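Ticket 371 – table clearing, bottle on its side
Opened by Remedios Carrasco
January 2026
Status: open
3 comments · 0 shares

Problem: arm is supposed to clear the table. Bottles and paper, all into the bin. Fine on upright bottles. Bottle lying down – closes, lifts, loses it. Happens most when the bottle sits at an angle to the arm. Udelmont wants an answer on whether this can do a lunch room by July, so need to know if it's a setting or something bigger.

Tried so far:

Reboot. No change.

Slowed the last part of the descent. Slightly better, then worse again after lunch, no idea why.

Re-ran the hand calibration from the Bumus menu. Passed. Still drops.

Swapped in a stiffer bottle. Held it. So thin plastic is part of it – the sides give and the fingers slide off toward the cap.

47 tries logged with grip force at default. Log is in the shared folder, the column headings are wrong on the second sheet, ignore them.

Remedios

---

Comment, Valeriano Tejada

Don't raise the force yet. We did that at Beaulieu and it just flattened the bottles, then the depth reading was off for the next one. Clear plastic is bad for depth anyway, half the time it sees the table through it. Try turning the wrist so the fingers close across the body and not along it. Setting is under Votus > approach > align to long axis. It's off by default, don't ask.

Also how is the paper going? Nothing in the ticket about paper.

---

Comment, Remedios Carrasco

Align is on now. Much better on the diagonal ones. Force left at 80 like you said.

Paper – OK when it's balled up tight. Flat paper no chance, fingertips skate over it. Crumpled stuff next to a bottle it sometimes takes both, sometimes niether. Going to set the order to bottle first, then paper, and see.

Bin is the other thing. Lid has to be open before the run starts, the arm can't be trusted with it. So a person still has to walk over. Consuelo's point and she's right, if someone is standing there they could of cleared the table themselves.

---

Comment, Consuelo Escobar

Not trying to kill it. For a lunch room I'd say no, not by July. For a bench in the shop, same few items all day, open bin – yes, I'd run it tomorrow with somebody in earshot. People keep asking me if it can do dishes. It can't do a napkin.

Can we also decide what it does with a bottle that still has water in it? Right now it treats full and empty the same. Macarena says split that off to its own ticket, so please do.

---

Next: rerun with align on and bottle first, mixed table, bottle on its side plus paper. Standing bottle stays off to the left as the control. Ezequiel has the arm until he's done with the drawer test, then it's mine. Will post numbers here – leaving open.

Related tickets
Drawer test, handle slips on second pull
Depth reading bad on clear plastic
Towel folding, parked
Bin lid, can we leave it off

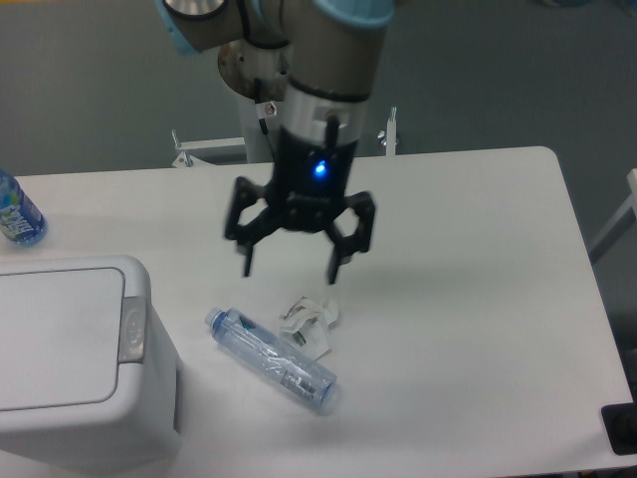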